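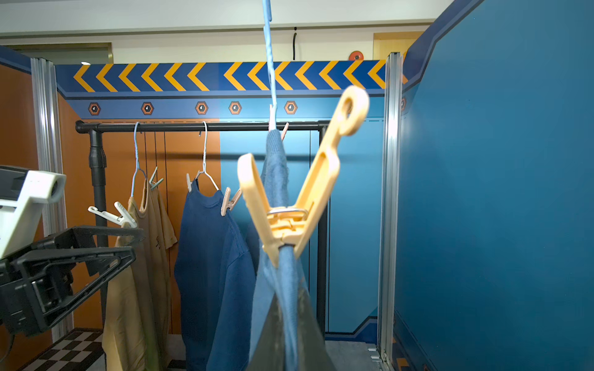

Chapter 4
Labeling Demonstrations of Cloth Handling

In the last chapter we recorded demonstrations and stored them. A folder of recordings can't be used for training until someone has decided what each one shows, where it starts and ends, and whether it should count as a success. This chapter is about how those decisions are made and how to check them.

We use one task throughout. Two robot arms face a small clothes rack, and the job is to fasten shirts on hangers with clothespins, or to take the clothespins off again. The recordings come from the laundry cell at the Luvon laboratory, where Vratislav Procházka and his group collected them over one June. Every recording has video from a camera at each wrist and from a fixed camera that looks over the work area, along with joint positions and gripper openings at every time step. We call one recording an episode.

The task looks easy to score. A clothespin is on the shirt or it is off. In practice the first pass of labeling at Luvon produced a large number of disagreements, and most of them came from four kinds of case:

The clothespin holds the cloth but has missed the hanger.
The clothespin holds the hanger and only a thread or two of cloth.
The clothespin is in place when the gripper opens and slips before the arm has moved away.
The shirt is fastened correctly, but a neighboring shirt was pulled loose on the way in.

Each of these can be called a success or a failure, and two careful people will often choose differently. A model trained on mixed labels learns the mixture. The written definition of success therefore has to come before the labeling, and it has to mention these cases by name.

4.1 What a wrist camera can and can't tell you

A wrist camera moves with the gripper. It gives a close view of the jaws of a clothespin and of the fold of cloth between them, and it is usually the best source for deciding whether a grip was made. Its weakness is that nearby objects cover a great deal of the picture. A clothespin a short distance from the lens can look larger than the shoulder of a shirt, and it may hide the part of the hanger you need to see. Objects also blur when the wrist turns quickly.
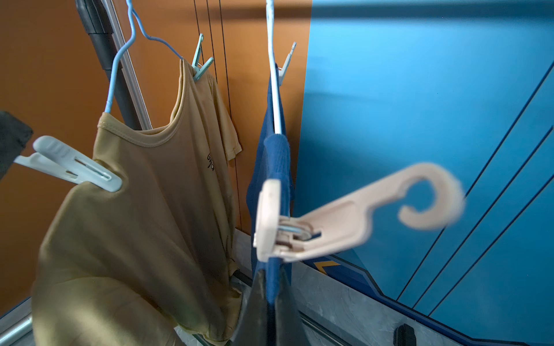
138 Chapter 4 Labeling Demonstrations of Cloth Handling

For these reasons a labeler shouldn't score an episode from a single still. The Luvon rule was to step back and forth through the wrist video near the moment the gripper opens and to pick the clearest view of the jaws. If no view was clear, the episode was marked "undecided" and passed to a second reader. Undecided is a label in its own right. It should be kept in the file, and it should never be changed to failure simply to tidy up the table.

Color helps less than students expect. Pale clothespins stand out against a navy shirt and are harder to find against a light one. A rule such as "look for the clothespin at the shoulder" has to be tested on every combination of shirt and clothespin in the set. Hubáček's exercise, at the end of the chapter, asks you to do this for a small sample.

4.2 Using the fixed camera

The fixed camera answers a different set of questions. It shows which arm is working, which shirt it is working on, and what has happened to the rest of the rack. It is the only view in which both arms can be followed together for a whole episode, so segment boundaries are marked from it. A boundary is the time step at which one stage of the task gives way to the next. We will use these stages: approach, grasp, carry, fasten, release, and retreat.

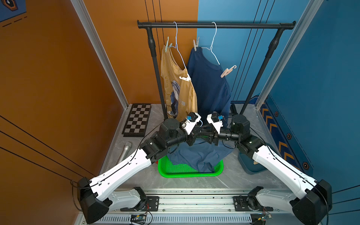 The stages are marked in order, and a stage may be repeated. If the operator drops a clothespin and goes back for it, the labeler enters a second approach and a second grasp. Do not stretch the first grasp to cover the whole event. Procházka's group did this in their first pass and had to redo the work.

Waiting is harder to place. In two-arm tasks one arm often holds still to steady a hanger while the other moves. The still arm is doing something useful, and its stage should be marked "hold." An arm that is still for no purpose is marked "idle." The joint positions look almost the same in both cases, and the labeler has to decide from the video.

4.3 A first look at the numbers

The group recorded 3692 episodes. After labeling under the written definition, 2369 were kept as successes. The rest were failures, undecided episodes, and recordings with a missing camera stream. Before reading on, write down which of these groups you would keep for training and what you would use each one for. Section 4.4 compares your answer with the choices made in two labeling tools, Vundivex and Nastico, which treat failed episodes in very different ways.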